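4. Findings: Room Work at Plallside 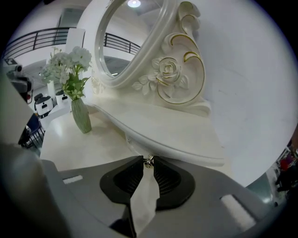

4.1 Setting and what was introduced

Plallside is a guest house with furnished suites, run by a small hospitality company, Prusico. Cleaning and room preparation were done by its own staff until 2 years before our fieldwork, when part of the work was contracted to an outside firm, Sadowski. Both groups were still on site during the study. The automation program, known in the building as Kulolov after the supplier, came in over the same period and had two strands. The first was a scheduling system that assigned rooms and tasks through a phone app. The second was the preparation of a tidying robot for the suites, for which staff recorded their own handling of small objects with a hand-held gripper.

We interviewed 10 employees, shadowed full shifts in May, and attended the handover meetings at which the next day's rooms were discussed. Interviews were done in a break room during paid hours. Names of cleaning staff are withheld throughout. The operations manager, Radosław Makowska, agreed to be named.

The second strand is our main concern in this section. Scheduling software in cleaning work has been studied at length elsewhere, and what we saw of it at Plallside matched the general picture closely enough that we treat it only where it touches the recording work.

4.2 Recording as a task inside the shift

Recording was first planned as a separate job. Two employees would be taken off the rota for a day at a time and would go from suite to suite with the gripper. This lasted less than a month. Suites were often occupied, and the supervisors did not like losing two people on days with many departures. Recording was then moved into the ordinary shift. An employee who reached a suite listed for recording would do part of the work by hand and part with the gripper, then mark both as complete in the app.

The tasks on the recording list were small. Used tissues were to be lifted from dressing tables and side tables. Cups were to be moved to a tray, cushions straightened, and hairbrushes and similar items set to one side before wiping. Each task was repeated several times from slightly different starting places. Staff called these repeats "goes," and the word was used later by the managers too.

The time allowed for a recording suite was 40 minutes, the same as for any other suite of that size. This was the most common complaint in our interviews. One employee described how she handled it:

"I do the bathroom fast and the bed fast, and then I have time for my goes. If the bathroom is bad I skip some goes. They never said which is more important, so I decided the bathroom is."

Supervisors knew this was happening. One told us she would have done the same, and that she had asked for a longer allowance and been told to wait until the rota was reviewed.

4.3 Slowing down

Experienced cleaners do not usually think about how they pick up a tissue. Several people we interviewed said that recording made them think about it, and that they found this tiring. With bare or gloved hands, a cleaner clears a tabletop in one pass, often picking up two or three things with one hand while the other is already wiping. With the gripper, each object has to be taken separately. The jaw has to be lined up, closed, and held closed while the object is carried.

Soft objects gave the most trouble. A tissue that lies flat on a smooth surface offers little to hold. Staff worked out that it was easier to take a crumpled one by a raised fold, and some began to pinch flat tissues into shape by hand before starting a recording. Makowska asked them to stop, on the grounds that a robot would meet tissues in whatever shape guests had left them. The staff agreed with the reasoning but not with the extra time it cost. The practice continued among some employees on busy days.

Furniture mattered as well. The suites at Plallside are decorated in a heavy style, with carved frames and molded edges, and each tabletop may hold a vase or other ornament that must not be knocked. Staff had their own knowledge of these pieces. They knew which vases were top-heavy and which mirrors marked easily. None of this knowledge was written down anywhere before the program began. In the recordings it showed up only indirectly, as a slower movement or a wider path around an object. Employees noticed this. One said:

"I go around the flowers because I know that vase. The machine will see that I go around. It won't know why."

4.4 Who recorded and who did not

Participation was described as voluntary, and the company paid a small supplement for each recording shift. In practice the supplement was offered only to Prusico's own staff. Sadowski's employees worked in the same suites and used the same carts, but their contract listed room cleaning alone. They were not trained on the gripper and did not receive the extra pay.

This produced a division that had not existed before. When a recording suite came up, it went to a Prusico employee, and the contracted staff were sent to the rooms around it. As the recording suites were the larger ones, with less foot traffic and newer furniture, the contracted staff ended up with a greater share of the small rooms on the lower floors. The app made this visible, as everyone could see the full list for the day. At the handover meeting on Sat 2 July, a contracted employee asked whether she could be trained as well. The supervisor said she would pass the question on. When we left the site it had not been answered.

Of the 10 people we interviewed, 6 had used the gripper. Most of those who had used it said they would keep doing so, and gave the supplement as their main reason. Wrist strain was mentioned by two of them. Both had reduced the number of repeats they did in a shift and had told a supervisor.

4.5 What people expected

Views of the robot itself were mild. Few employees thought it would replace them in the near term, and several said they would be glad to hand over certain jobs, above all the picking up of used tissues and cotton pads. The worries we heard were about the order of work. At present a cleaner enters a suite and decides where to begin. If a robot were to clear the surfaces first, the cleaner would come in second, and her start time would depend on the machine's.

Supervisors had a related concern. A cleared surface is also an inspected one, because the person who clears it sees what has been left behind, what is chipped, and what is missing. Lost property at Plallside is found mostly during this part of the work. The supervisors wanted to know who would check the tabletops if the first pass were automated. Makowska's answer was that cleaners would still wipe every surface and would see the same things. The supervisors accepted this in part — they pointed out that an earring wrapped in a tissue would be gone by then.

There was also some pride in the recordings. Two employees asked to watch their own and compared how they had handled the same task. They disagreed over whether an object should be approached from the front or from the side, and each showed the other with an empty hand. The discussion ran past the end of their break. It was the only time during our visits that we heard staff talk to each other in detail about how they did this part of the job.

4.6 Changes made during the study

Prusico made two changes while we were present. The number of goes per task was lowered, and supervisors were allowed to take a suite off the recording list on the day if departures were over the expected level. The second change was the more important one to staff. It gave the decision to someone who knew the state of the rooms that morning, where earlier it had been fixed in the app the night before. The time allowance per suite stayed as it was.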